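Szabo Mug Transfer: fixed camera comparison set

Data card, version for the March release

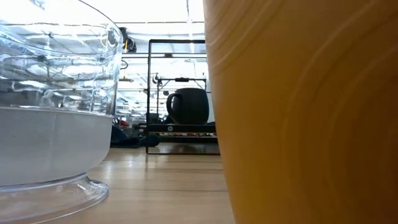

Low fixed view, tabletop layout with the mug on its rack. Glass bowl and wooden object in the foreground.

Summary

375 episodes of a single arm picking up a mug by the body or the handle and moving it to a marked target. Recorded at the Jilness bench to compare two grippers under the same camera placement and the same controller. The arm, table and lighting were kept the same for the whole set. Only the gripper and the foreground objects changed between blocks.

Maintainer: Montserrat Manríquez
Bench setup and calibration: Dexter Iwasaki

Grippers

joltico_par: parallel jaw, flat rubber pads, 50 mm maximum opening.
notav_ad: Notavville adaptive, two fingers, linkage closes around the object.

The body of the mug is too wide for joltico_par, so all of its grasps are on the handle or the rim. notav_ad was allowed any grasp. Success rates for the two should not be compared without filtering on the grasp_site field.

Cameras

cam_low is the fixed camera sitting just above table height. Large objects near the lens take up much of the view and the mug is seen through the gap between them. Objects very close to the lens are out of focus. cam_low has no autofocus and was not refocused between blocks.

cam_wrist is mounted on the arm, behind the gripper. Exposure is locked.

Both record at 30 frames per second. Timestamps come from the controller clock. Wrist frames lag by one frame in some episodes; the offset is stored per episode in sync_offset and has not been applied to the files.

Known problems

Backlighting. The ceiling lights wash out the upper background in cam_low. We tried a shade over the lens and left it off, as it dropped shadows on the table. Background equipment is not labelled.

Clear glass. Depth estimates on the bowl are unreliable. The upper wall reflects the room, including the overhead lights and metal framing, and a stereo matcher will place points well behind the glass. The frosted white band lower in the bowl gives better returns. Mask the bowl before fitting a table plane.

Thin rods. The black wire rack goes missing in depth at low resolution. Planner collisions with the rack were the most common reason for an aborted episode with notav_ad, whose fingers swing outward as they open. The rack was added to the planner as a solid box partway through; see rack_model in the episode metadata.

Dark on dark. The mug is charcoal grey and matte and stands on a black platform. The segmentation model we started with merged the two. Masks for the base of the mug were redrawn by hand in 15 episodes and are flagged mask_manual.

Layout

episodes/ one folder per episode, with both video streams and the joint log
masks/ mug masks for cam_low only
calib/ intrinsics and hand-eye transforms, one file per gripper
meta.csv gripper, grasp_site, rack_model, sync_offset, outcome

Outcome is one of placed, dropped, missed or aborted. An episode is marked placed if the mug is upright and inside the target after the arm has retracted. Handle direction at placement is not scored.

Use

Suitable for grasp detection under occlusion and for checking a controller against a cluttered foreground. Not suitable for training depth on transparent objects, as there is no ground truth for the glass. Force readings are in the joint log for notav_ad only.

Send corrections to the maintainer with the episode number and the camera name.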